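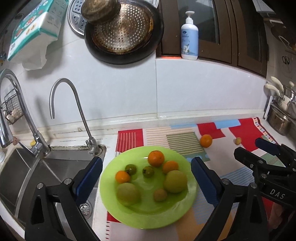 The old grooming schedule left the northern loop rutted by mid-morning on most weekends, according to Karabo Gumede, and riders had stopped using it long before the end of the season. The Bodach Trail Association has now replaced that schedule. From October, the association will groom its snowmobile and winter multi-use trails under a revised plan covering 200 kilometres of marked route between Bodach and the Azevedo plateau.

The network will be divided into two sectors, north and south, each with its own tracked groomer and drag. Machines will leave the depot at 9 p.m., when traffic is light and falling temperatures allow the processed snow to set. Sections groomed overnight will stay closed until 6 a.m. Closures will be marked at both ends with a gate and a reflective board.

Grooming will begin once the packed base is deep enough to protect the ground beneath. Wardens will take depth readings at fixed posts and enter them in the Sostus trail log, which also records the position of each groomer, the blade setting and the time of every pass. Riders will be able to see the status of each section on the association's map – open, closed or being groomed – before they set out.

"A drag does its work at low speed," said Rui Coelho. "If the operator hurries, the moguls are only cut at the top and they come back within a day. The new sectors are short enough for the full length to be done properly in one shift."

The southern groomer has been fitted with a wider drag supplied by Leveo. Its cutting blades are set in a staggered pattern and can be raised separately where the trail crosses gravel or a culvert. The northern machine keeps its existing drag, which suits the narrower forest sections.

Two crossings will also change. The crossing at the sawmill road moves downhill to improve sight lines, and the one below the reservoir will have stop signs on both approaches. Landowners along the affected sections have agreed to the new alignments for the coming season. Access is conditional on riders staying on the marked route.

Trail permits remain compulsory for all motorised users and must be displayed on the machine. Skiers and walkers may use the shared sections free of charge but are asked to keep to the right and to wear lights after dark.

Permit enquiries: Tahira Niazi, Bodach Trail Association
Grooming and closures: Amândio Antunes, trail operations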